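Print this thread | E-mail this thread
Filed under: School & Club Robotics > Simulation > Student Projects

Should the sim round count toward the Mac Carthaigh Cup?

ridgeline_mentor
Posted Thursday, August 15, 2019

Our club is Tremusus, second year in the cup. This season half the points come from the kitchen task in Trulora, where the kids drive a simulated gripper around a counter and pick things up. I've sat through a lot of evenings of it now and I'm not convinced they're learning robotics. They're learning Trulora. Our routine at the moment:

1. Load the kitchen and park the gripper with the fingers open, facing the long black counter.
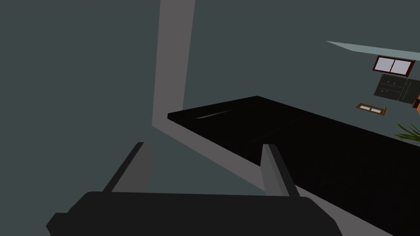 2. Drive in, close on the target, lift.

3. Save the log and reset. A session is 30 minutes, then the next pair gets the keyboard.

Last week the kids logged 102 tries and marked 11 as bad. Do I believe that? I do not. I'd like to see the same script on a real arm before anybody gets a trophy.

solder_and_sigh
Re: Should the sim round count

What did you expect for a club budget? A used Panalum arm was $300 more than we had, and ours spent most of the season in a box waiting on a gear. In the sim every kid gets a turn. Mine learned coordinate frames from it, and they sure didn't learn them from me.

ridgeline_mentor
Re: Should the sim round count

Fine, but look at what they work with. Big dark surface, almost no texture on it. I have no idea how they judge distance to that, and when I ask them they say they go by the numbers on screen.
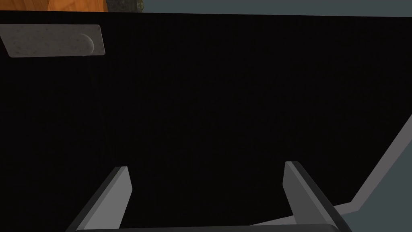

Does the Trulora score sheet take off points for bumping the counter?
It takes points only for a dropped target. Contact with the counter is logged but not scored.

So there you go. You could scrape your way across the whole kitchen and still place.

tapewormhole
Re: Should the sim round count

I judged this round last year and I'll half agree. The contact scoring is weak. The ball target bugs me more. It's a faceted shape with two flat fingers on it, and I never got a straight answer about what friction value they use for stone.
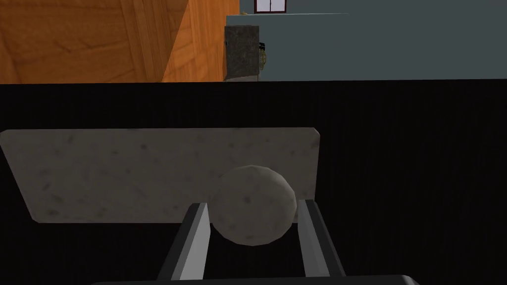

Set that value high enough and a sloppy approach looks the same as a careful one in the final score. I asked for it to be printed in the rules. It still isn't.

solder_and_sigh
Re: Should the sim round count

Then fix the rule. That's no case for throwing out the round. Real arms get fudged too, I've seen a team put rubber bands on the fingers and call it design.

ridgeline_mentor
Re: Should the sim round count

Rubber bands are at least an idea. I'm asking my group to write down, before each run, where they think the fingers will end up. So far the guesses are lousy, which tells me more than the score does. 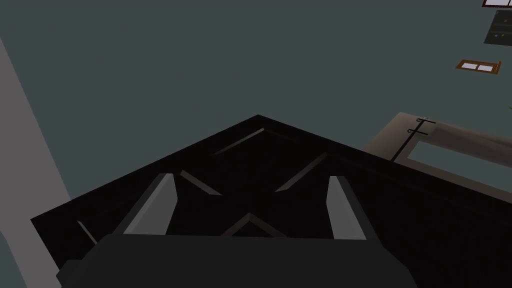 Trulora kitchen, fingers open and empty.

tapewormhole
Re: Should the sim round count

Would you post the guess sheet? I'd use it with my group even if the cup never changes a thing. Still think you're too hard on the sim.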